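Subject: Re: [playgroup-swap] Blocks and trays for the sorting table

Hi all

Quick one, I'm meant to be out the door at 4. Answering the message from last night as I've got most of what was asked for, sort of. Quoted below so you don't have to go digging.

> Hello everyone, we're redoing the sorting corner at the Nanayakkara
> Street hall before the July break and could use some help.
> After: small plain cubes, any colour, no letters or pictures on them.
> Also trays with a proper lip, shallow, so the little ones can see in.
> We have one old cutlery tray and it's a shocker, everything ends up in
> the fork slot and stays there.
> Also – what do people put ON the table? Ours is bare and the noise is
> unbelievable when the whole tub goes over. Tried a rubber mat,
> it curled up at the corners and the kids picked at it.
> Can pay a bit for postage. Happy to swap for puzzles, we have heaps.

OK so. Blocks first. I've got a tub of 30 from the old Plurkel set, the small cubes. Reds and blues mostly, a few yellows, one green that must of come from somewhere else. All plain. They've been through the dishwasher on the top rack more than once, no harm done, though the tub itself warped so I'll send them in a calico bag. No pictures or letters on any of them. A couple have teeth marks. Chuck those if it bothers you.

Please don't mix them with the Hodotard ones if you've still got those from the last swap. They look the same size in the bag but they're a whisker bigger and won't sit square when you stack the two together. We had a whole morning of towers falling over and tears before I twigged. Keep them for the sandpit.

Trays. The one I'd go for is the Cevesen, the shallow one with rounded ends and the rim all the way round. No compartments. I know the catalogue pushes the divided ones for sorting but mine did much better with one tray, one colour and nothing else to think about. Red ones in the tray, blue ones stay out. Then swap. Then two trays when they're bored with that, which for my lot took nearly 600 goes, or felt like it. Lip needs to be high enough to stop a cube sliding off but not so high that a two year old has to reach over it with the elbow up. The cutlery tray is too deep, thats half your problem.

I have two spare. One is cracked at the corner and I've taped it, fine for older kids, I wouldn't give it to the babies. No charge for either, just the postage.

Few things that worked for us, in no order:

Put the tray on an angle, pointing off to one side, not square on to the kid. They line up their arm with it better. The square-on way they kept knocking the near edge with their wrist and tipping the lot.

Start with only a few cubes out. Two or three. Leave the bag under the table where they can't see it or it's all over the floor before you've sat down.

Leave the tray empty at the start of each go. Sounds obvious but our helpers kept leaving some in to show what goes where and the kids just tipped them out, every time.

Table cover – white cloth. Plain cotton, an old bedsheet cut down is fine, ours came from the op shop. The colours show up well on it and it takes the clatter right out.

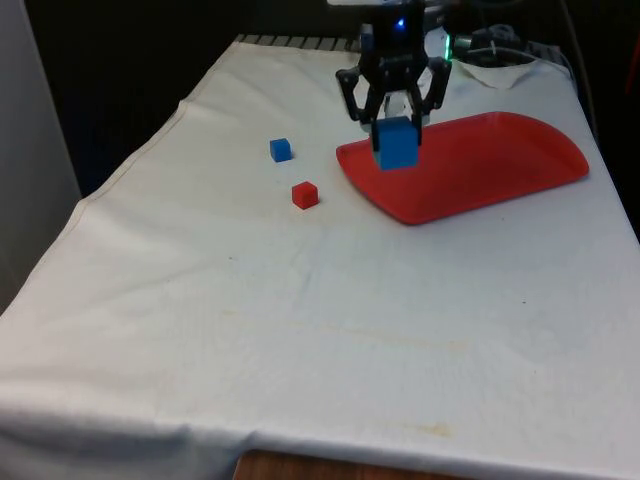 Hem it if you can be bothered, I didn't and it's creased along one side. Tuck the ends under and clip them to the legs with bulldog clips, otherwise someone will do the magician trick with it. Wash it warm, skip the softener, it goes slippery and then the tray skates about. If you only have patterned sheets turn them over, the back is usually pale enough. Ours was too long by 30 cm so I cut the spare bit into wipes for the paint table.

Puzzles, yes please, but knobs only, the flat ones go in mouths here. Any with animals. Not the clock one, we already have that twice over and both are missing the same piece.

Can someone going past the hall take the bag and trays? They're on my front verandah in a green shopping bag, just grab it, no need to knock. If it's raining I'll have shoved it behind the pot plants. Otherwise I'll post it when I'm next in town, might be a while.

Also whoever has our big funnel from the water table, can we have it back pls.

Gotta run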